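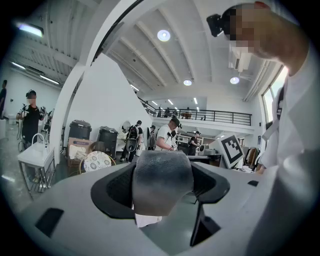
# About Ondness

Ondness is a small testing outfit in Dradimberg, and what we do all day is try out grippers, arms, cameras and controllers so that the people who have to buy them can choose with a little less guesswork. We started with two borrowed benches and a very long list of questions, and we're happy to say the list has only grown!

Most of our work is comparison. A customer sends us a pair of grippers (or five, it happens) and we put each one through the same 128 household and shop tasks: folding a shirt, opening a box, picking a coin up off a tabletop. Our testers work with hand-held grippers and head-mounted devices on the open floor, and they switch stations often, which keeps any one person's habits from creeping into the scores. Ribbed fingers get tried against smooth ones, wide-angle lenses against narrow ones – and yes, we do argue about the results over lunch.

So far we've written up 326 comparisons for over 40 customers, from farm suppliers to hospital laundries. The Kramer reports cover grippers and arms, and the Dimness reports cover cameras and controllers. Both come out every March, and we'll gladly mail you a paper copy if you like that sort of thing, as we do.

Visitors are welcome most mornings after 10. Please write ahead so we can find you a badge and put the coffee on.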